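An afternoon at the Skalleck open day
Posted Apr 20, 2025

I nearly didn't go. The Skalleck workshops are at the far end of the 51 bus route, it was raining sideways, and I'd already had one disappointing open day this spring (a bakery, long story, no samples). But my neighbour had a spare ticket and I've wanted a nose round that building ever since they took the old Curell carpet sign down, so off I went with a flask and the wrong shoes.

You sign in, you get a sticker, and then you're sent off in groups of 18 with someone who works there. Ours was Fatos Jurić, who talks very fast and walks even faster. She took us past the offices, through a pair of heavy doors and into the part I'd come for, where they teach robot arms to do small household jobs. The job that day was to do with a lid. A little cream bin, the sort you might keep by the kettle for teabags, and a lid that flips up. That was all of it, and I stood there for the best part of an hour!

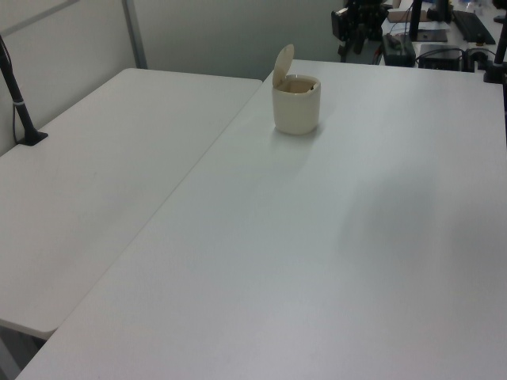 Why would anyone teach a robot a lid by hand, when they could just write it a set of instructions?

Because the instructions would only suit one lid in one spot. Fatos said you could write out every movement to the millimetre, then somebody nudges the bin a bit to the left and the whole thing is useless. If a person guides the arm through it again and again, with the bin in a slightly different place each time, the computer has a lot of good goes to learn from.

There are two ways of doing the guiding, and they let us have a try at both. The first is to take hold of a practice arm and push it where you want it. I expected it to be stiff, like moving a wardrobe, but they set it so that it goes along with you, and it's a bit like leading a very polite horse. The second is remote control. You sit at a desk with a pair of handles (they call the set-up Hadgu, no idea why, I forgot to ask) and the arm copies what your hand does. I was hopeless at this. I kept leaning over with my whole body, as if that would help, and a boy in our group who can't have been more than ten did it far better than me and was very gracious about it.

What surprised me was how much of it is about being calm. If you jerk about, the jerks are recorded too, so the people who do this all day have a lovely slow way of moving. Fatos reckons she can tell her colleagues apart just from watching the arm play back their turns. One of them always comes in from the side, apparently, and another stops for a tiny moment before touching anything, like someone about to ring a doorbell.

They'd collected 3,305 turns for the lid alone when we visited, and the first 2,000 were done before Christmas. 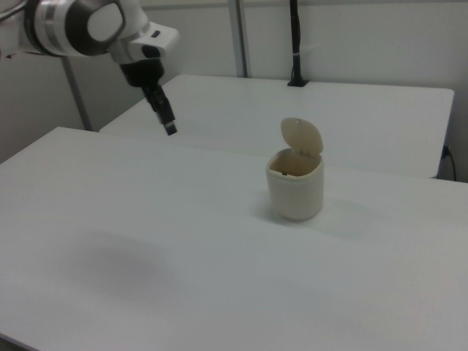 I asked what happens to the bad ones, and she said most are thrown out, but a few are kept on purpose if the person fumbled and then put it right, so that the robot has some idea of how to recover. I liked that very much. I've been thinking about it since, mostly while parking.

We finished upstairs in the canteen, where there was a display about Nasenance, their next project, which is going to be tea towels. Folding them, I mean. There was a short film with no sound and a lady next to me said she'd pay good money for one tomorrow. The tea was fine, the flapjack was excellent, and I bought a second piece for the bus.

A few practical bits if you fancy it. They're opening again in May, tickets are free but you do need to book, and the remote control desk gets a queue so ask for an early group. There's a lift, and chairs if you need to sit during the talk. Don't rely on the car park, which was full of puddles and delivery vans. The bus stops right outside, though the last one back goes earlier than you'd think and I had to run for it, flapjack and all.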